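About Flikby

Flikby is a food waste measurement and composting company based in Grondville. We serve kitchens that prepare meals in volume: school cafeterias, hospital kitchens, plant canteens, hotels and caterers. Our work covers waste audits, sorting equipment, collection, and processing at our own site on Acuña Road.

The company was started by Kilian Plattner, a process engineer who had spent his earlier career in grain drying. The first contract was a single school kitchen with a walk-in cooler and no scale. The audit method written for that kitchen is still the basis of the one in use, although the forms have been revised many times and the paper version has been retired.

What we measure

A standard audit runs for ten service days. Material is sorted into four streams: preparation waste, unserved food, plate waste and compostable paper. Each stream is weighed at the close of every meal period and logged against the number of covers. Liquids are drained and recorded separately, as soup and milk will otherwise distort the plate waste figure. Moisture content is checked by oven drying on a sample taken from each stream.

Results are reported in grams per cover. We do not report in bins or bags – fill level depends too much on who is doing the filling. The client receives the raw log, the summary tables and a short written report with recommended changes to portioning, prep or storage. Raw logs are kept on file so that a repeat audit can be compared line by line.

Small dry residues are treated as their own subclass. Crumbs, crusts and broken crackers weigh little but carry a high share of dry matter, and they behave differently in the pile from vegetable trim. Mixed loads are separated where practical and estimated where not.
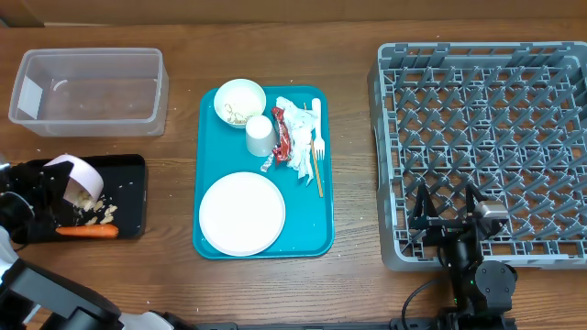
A carrot and pale crumbs on a black tray, with a white paper cup.

Paper service ware is accepted only if it is uncoated or certified compostable. Plastic-lined cups are the most frequent contaminant in our incoming loads and are removed by hand at the tipping floor. Loads above the contamination limit in the service agreement are photographed, logged and charged at the higher rate.

Processing

The Acuña Road site uses aerated static piles under fabric covers. Incoming material is blended with shredded wood to a carbon to nitrogen ratio near 30 to 1 and held above 131 degrees Fahrenheit for the period required by our permit. Temperature probes are read every 40 minutes and the readings are stored with the batch number. After the active phase the material is cured, screened to half an inch and tested for stability, salts and metals by an outside laboratory.

Finished compost is sold under the name Tilleo. It is available in bulk to landscapers and farms, and in bags at the site office. The minimum bulk order is two cubic yards. Test sheets for the current batch are supplied on request – please quote the batch number on your delivery ticket.

The company today

Flikby has 50 employees across auditing, collection and site operations. Our trucks serve roughly 200 kitchens on scheduled routes. In the last operating year we completed 2,084 collections from school accounts alone, with the lowest volumes in June, when most cafeterias close. Route schedules for summer programs are set separately and must be requested by the account holder.

Audit staff are trained in-house and hold current food handler cards. Scales are calibrated before each audit, with certificates attached to the report.

Site visits

Visits to Acuña Road are by appointment through the site office. Closed-toe shoes are required, and high-visibility vests are provided at the gate. Groups from schools should allow 90 minutes. The curing area is closed to visitors while the screen is running.

Page last reviewed 7/21/23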